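Speaker notes, Pendham, 12/12/2021. Keep it under 15 minutes.

Slide 1. Title: "The arm that stopped listening." Pause for laugh. If none, proceed.
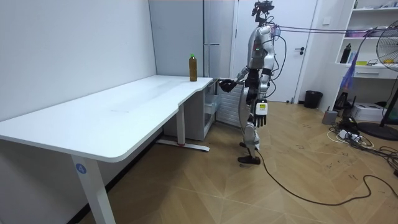 Page 2

Slide 2. The fault. Arm goes out over the desk, controller loses the joint feed, arm holds its last command for 30 seconds. Warnon's log says "nominal" the whole way through. I have kept that log. It cheers me up.

Slide 3. The stop button. Worked fine on the legs. The arm ran on a separate bus and took the news badly.
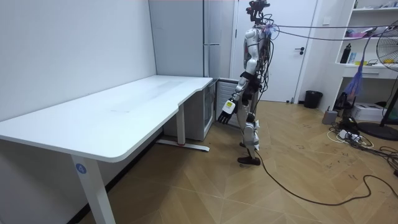 Same story with the Cavia firmware in October, by the way: 3 resets, clean log, stiff elbow. Don't name the version, Ngui's people will be in row 2. Say "an earlier release" and look at the ceiling.

Slide 4. Expected question, so have it ready.

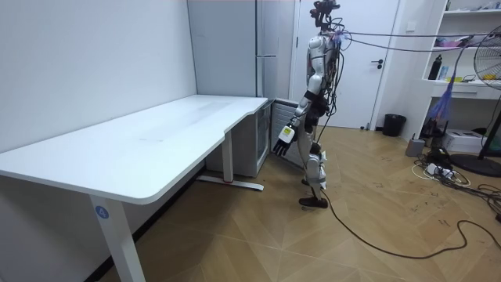
Why didn't the watchdog catch it?
It was checking that messages arrived, and they did, all of them stale.

Slide 5. Fix: timestamps, one stop circuit for every joint. Thank the hosts. Water.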